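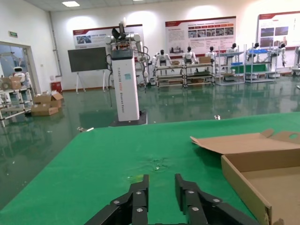
Do we need a second compressor? Not before somebody finds out where the air from the first one is going.

05/08/2023

That question and that answer took up my whole morning, and I am writing them at the top so I can point at them later. The man from Ritell had a folder with him. In it was a quote for a 50 horsepower rotary screw machine, a dryer to match, a bigger receiver tank and a service contract, all very nicely printed. His reasoning was that our pressure drops in the afternoon, so we must be short of air. I asked what he had measured. He said he had read the gauge on the tank. I can read the gauge on the tank, and I work here for a lot less than he charges.

The machine we have is a Bilason, and it is also a 50 horsepower unit, bought used before I came. I don't love it. It is loud, the door panel never sits right and the manual reads as if it was translated twice. But it makes air. With the plant shut down at lunch I stood next to it with a cup of coffee and listened to it load, unload, load again, with not one tool running. If everything is off, what is it feeding? I put that to the Ritell man and he said all systems have some leakage. Fine. How much is some? He went back to his folder.

So after lunch I walked the line myself. I had the spray bottle with dish soap and the old ultrasonic listener from the maintenance cabinet, which I have never fully trusted because it squeals at fluorescent lights too. I found 6 leaks before I got to the end of the packing hall. Two were quick couplers, one was a drain valve stuck a little open, and the rest were push-in fittings where somebody had cut the tubing at an angle. The drain valve was the worst. You could feel it on your hand from a foot away. I tagged them all and fixed the couplers right then, and the valve will have to wait for a part. 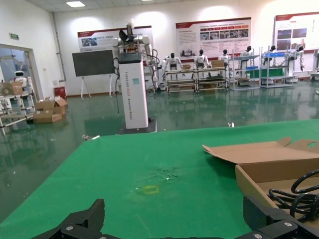 The bench, May.

Then there is the pressure itself. The Bilason is set 20 psi higher than anything on the floor asks for. I went through the spec plates to be sure. When I asked why, I got the answer I always get, that it was turned up once when something wasn't working and it stayed there. A higher setting pushes more air out of every leak and costs more power on top of that, and I have been saying so since I started. I didn't touch it today. If I turn it down the same day I fix leaks, I won't know which one did what, and then I am no better than the man with the folder.

Semeniuk has a quote in as well, and it is cheaper, and I don't believe that one either. They want to sell us a variable speed drive and they promise savings "up to" a number I won't write down, because "up to" covers everything including zero. Their sheet assumes a demand curve. Whose demand curve? We have never logged ours. It could be a good machine. Jirar put one in at their site across the river and they say they are happy, but they had just signed for it when I asked, and I never met anyone who was unhappy in the first month.

What I want is a flow meter on the main header and two weeks of readings, nights included. That costs money too, and I can already hear the question of why we should pay to find out something a salesman will tell us for free. I wrote the request anyway and left the benefit line short. I said I expect to learn what the plant uses when it is working and what it uses when it is not. I did not promise savings. I have seen too many of those forms where the savings were bigger than the bill.

One thing I will give the Ritell man. He looked at the intake and said the room was too warm, and he is right about that. The exhaust duct ends too close to the louver, and on a hot day the machine must be breathing some of its own heat. I should have caught it last summer. I measured the gap and I'll draw up an elbow for the duct, which should be cheap sheet metal work.

To do: drain valve part. New tubing cutter for the hall, and throw out the utility knife. Listen to the machine again tomorrow at lunch, same spot, this time with a watch, and write down the load and unload times. Change the intake filter if the one on the shelf is the right one, which I doubt, the box has been opened and taped shut again.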